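Clinbridge syndicate shares its bingo win with the whole street

It has been a lovely few weeks for Shireen Zwane and the nine neighbors she plays bingo with – the group has been putting money in a cookie tin since long before most of us moved to Clinbridge, and in February their numbers finally came up on the big linked game at the Grerkier hall. Split ten ways it came to $626 each, so no one is quitting work, but oh, the noise they made!

Shireen tells us she had nearly gone home early that night with a headache. She stayed for one more book, bought a round of coffees, and was still stirring hers when the last number was called.
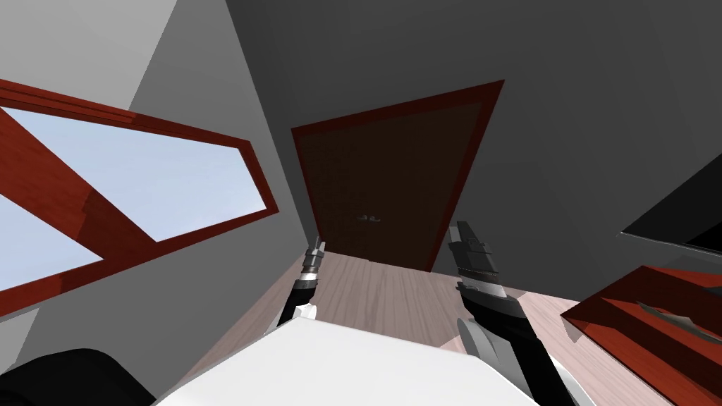
A brown door with a silver handle.

The winners each kept most of their share and put 60 dollars apiece toward a supper for the whole street, with Karim El-Sayed doing the cooking (his lamb and rice went very fast, so we hear, and there were requests for the recipe). Shireen spent hers on a bus trip to see her sister in Tronthorpe, plus a good winter coat she had been eyeing since the fall.

The tin is already filling up again. If you would like to join the group, have a word with Shireen at the hall any bingo evening before 7 p.m.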